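Interim progress report, work package 3: perception and motion planning for assembly stations
Project Stidari — reporting period up to the end of November
Prepared by Mirjam Geerts for the program office at Willems

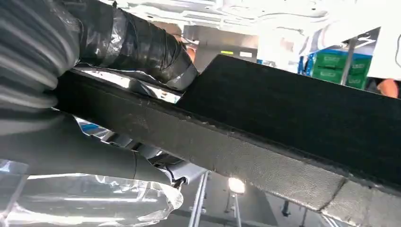 In this period the work moved from the recorded data to the real station at Wurcombe. The main task was to make the wrist camera useful at short distance, where the arm must approach soft and dark parts without touching them. The planner was also rewritten in part, and the logging tools are now used by the whole team. I describe these three points below, then the problems, and then what we ask from you.

1. Segmentation at short distance

Our first model was trained mostly on painted metal and molded plastic. It did well there, but felt and other carpet-like surfaces gave it much trouble. On a dark felt face the depth estimate has almost no texture to hold on to, and the model often joined the face with the shadow under it. The lighter rim of a panel is a much better feature. Roos Dijkstra therefore changed the approach: the network now predicts the edge band first, and the surface is filled in from the edge. She labeled 1,000 wrist images for this purpose, with the edge band as a separate class.

On the validation set, the new model finds the front edge reliably when the camera is square to the panel. When the panel lies diagonally in the view, the result is less stable, especially where a panel has a step between a low and a raised section. The corner of the step is sometimes placed too far inside. We consider this acceptable for approach motions, but not yet for placing.

Taped hoses and foil wrapping remain the most difficult class. Glossy tape makes bright lines which move when the camera moves, and the tracker takes them for geometry. Crumpled foil is worse. For now we mask out every region where brightness changes too quickly between two images, and the planner treats such a region as solid. It is a cautious solution and it costs us free space, but it has not produced a false free region in our tests.

2. Planner

Josefien De Bruijn replaced the fixed safety distance with one that depends on the confidence of the perception. Where the edge is well seen, the arm may come closer. Where it is masked or unknown, the old distance is kept. The change looks small, but it touched nearly all of the collision code, and two weeks were needed only to make the old tests pass again.

We ran 102 approach motions at the station with the new version. In 26 of them the planner refused to move because the remaining free space was too narrow. After looking through the logs, we believe that most of these refusals come from the foil mask described above, and that the geometry itself would have allowed the motion. No unplanned contact was recorded.

Planning time is still higher than we want. The confidence map is computed again for each request, even if the camera has hardly moved. Josefien has started to store it between requests, and the first version of this is in review.

3. Control and logging

The control loop was changed only a little. The speed limit near unknown regions is now set by the planner and no longer by a value in the configuration file — this removed a mistake which we had made twice at setup.

The replay tool from Lieven Dijkstra is finished for the purpose of this project. It shows the wrist image, the mask and the planned path on the same time line, and one can step backward from a refusal to the first image which caused it. Before, such a search took most of a morning. Documentation exists, but it is short and I would like it to be read by a person outside the team before we deliver it to Stevari.

4. Problems and delays

The lighting at the station changes strongly between the upper and lower part of the work area. Automatic exposure follows the bright parts, and the dark surfaces then lose the little detail they have. We now lock the exposure per approach pose. The calibration for this must be repeated when a pose changes, and it takes around 20 minutes.

The placing tests planned for this period did not start. They depend on the step corner problem in section 1, and I move them to the next period. The other milestones are not affected.

5. Next steps and requests

Roos will add more diagonal views to the training data, and Josefien will complete the stored confidence map. I will write the test plan for placing together with Leopold Zaugg, who knows the part tolerances better than we do.

From the program office we need two decisions: approval of the shifted placing tests, and confirmation that the station remains available to us in the afternoons. The updated budget table follows separately.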